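Pliteo — small packets on a table

Hello, and thanks for having a look. Pliteo is my collection of short recordings of little household packets being put away on a wooden tabletop. Mostly it's the sort of stuff that lives in a bathroom cabinet: small cardboard boxes, spray bottles, the odd thing I found at the back of a drawer. I wanted something with proper everyday clutter in it, and my own cupboard was the obvious place to start!

There are 1,083 recordings in 11 folders, one folder for each layout of the table. Each recording comes with a stills folder and a plain text file called notes.txt, which is me typing quickly, so please forgive the spelling. File names start with the layout number, then the take.

The clear tub turns up a lot. I like it because you can still see what's inside from the side, printing and all — handy if you're trying to check which box ended up where.
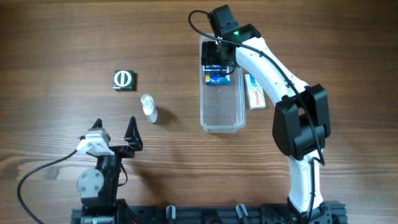 Blue box in the clear container, with the Panadol, the green box and the spray bottle out on the table.

A few things to know before you download. The boxes are named by colour in the notes ("blue box", "green box") except where I kept using the brand name out of habit, so search for both. Spray bottles are all filed under "bottle", whatever the top looks like. In 45 recordings the notes file is blank. I'm filling those in as I get round to them, starting with the Illent set.

Folders 1 to 3 were done first and the naming is a bit different there (underscores instead of hyphens, sorry). The script in the Cladusero folder renames the lot for you, but do run it on a copy.

Use it for whatever you like, as long as you mention Pliteo somewhere. If you spot a packet with the wrong name, open an issue and give me the file name. The next batch is planned for December and should have more bottles in it, plus some tubes if I can get them to stand up.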